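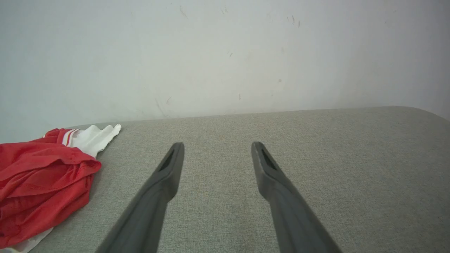 My grandmother kept every letter she was ever sent, and when she died they came to me in two shoe boxes and a cookie tin, mostly because I was the only one in the family who asked. I've been reading them on and off since September, usually on Sunday evenings with a cup of tea going cold next to me, and I keep meaning to write something down before I forget which one made me laugh and which one had me calling my mother at ten at night.

The best ones are from her friend Giorgia Lombardi, who moved away at 55 and wrote every couple of weeks until she was 85. Thirty years of letters! She wrote the way some people talk on a porch, with no beginning to speak of. One of them starts "So he bought the goat anyway," and I have gone through both boxes looking for the letter that came before it (no luck so far, but the tin is still mostly unread).

What gets me is how small the news is. The price of peaches. A neighbor named Arturo Morelli, who painted his fence green and then didn't care for it. What they had for supper, and whether it needed salt. I'd always imagined old letters would be full of confessions, and maybe there's one waiting for me somewhere, but I think I'd be a little sorry to find it now.
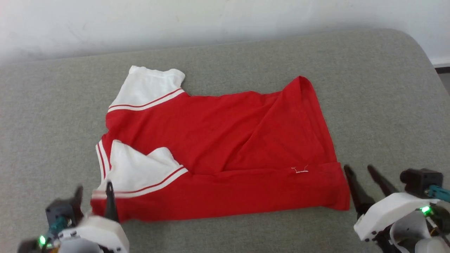
Anyway, all this reading has made me want to write some of my own. I bought a pack of 100 envelopes, which my husband thinks is optimistic, and I've sent four. The first went to my old roommate Cinzia, and it took me three tries because I kept apologizing for my handwriting and using up half the page on it. The second was easier. By the fourth I was telling my aunt about the soup I'd burned and the noise the dryer makes, and I filled both sides without noticing.

Cinzia wrote back last week, on yellow legal paper, with a coffee ring on the second page. I've put it in the tin with the others.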